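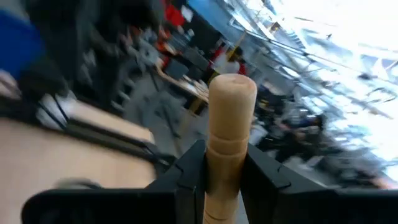
**How often does a wooden handle need oil?**

Twice a year for a tool in regular use, and once a year for one that mostly hangs on a hook. We suggest April and September.

## 4. Care of wooden handles

This section covers the turned handles supplied with Lotura hand tools and household brushes. It applies to oiled handles only. Painted and varnished handles are covered in section 5.

### 4.1 What you need

- Ondon handle oil, or plain raw linseed oil
- Two lint-free cotton cloths
- Fine sandpaper, 240 grit
- A soft toothbrush
- A strip of cotton string, 29 inches long, for handles with turned grooves

### 4.2 Cleaning

1. Wipe the handle with a damp cloth. Use a drop of dish soap if it feels greasy.
2. Brush out the grooves with the dry toothbrush. Dirt packs into them and will darken under oil.
3. Wipe again with clean water.
4. Stand the handle upright and leave it overnight, away from heaters and direct sun.

**Caution:** Do not soak the handle or put it in a dishwasher. Water that gets in at the socket end will swell the wood and can split it.

### 4.3 Smoothing

Skip this part if the surface still feels smooth in the hand.

1. Sand lightly along the grain. On the rounded end, use small circles and very little pressure.
2. Leave the grooves alone. Sandpaper rounds over their edges, and they can't be put back without a lathe.
3. If the handle was badly roughened, go over it again with 600 grit.
4. To clean dust from a groove, wrap the string once around the handle and pull it back and forth.
5. Wipe off all dust before oiling.

### 4.4 Oiling

1. Put a small amount of oil on the first cloth — a patch the size of a quarter is enough for one handle.
2. Rub it in from the rounded end down. The end grain takes more oil than the sides, so go over the end twice.
3. Wait 40 minutes.
4. Wipe off everything left on the surface with the second cloth. Check the grooves, where oil collects and turns sticky.
5. Let the handle dry for a full day before use.

**Note:** Pale wood turns slightly yellow after the first coat. The color evens out as the handle is used.

**Warning:** Cloths wet with linseed oil can heat up and catch fire by themselves. Lay them flat outdoors to dry, or put them under water in a lidded metal can. Never leave them in a pile.

### 4.5 Loose or cracked handles

A handle that turns in its socket should be taken out of use until it is refitted. Hairline cracks shorter than 6 mm at the rounded end can be oiled and watched. Longer cracks, or any crack that reaches a groove, mean the handle must be replaced. Guerra and Rinari replacement handles fit all Lotura sockets made after September 2014.

Section revised 15/04/2020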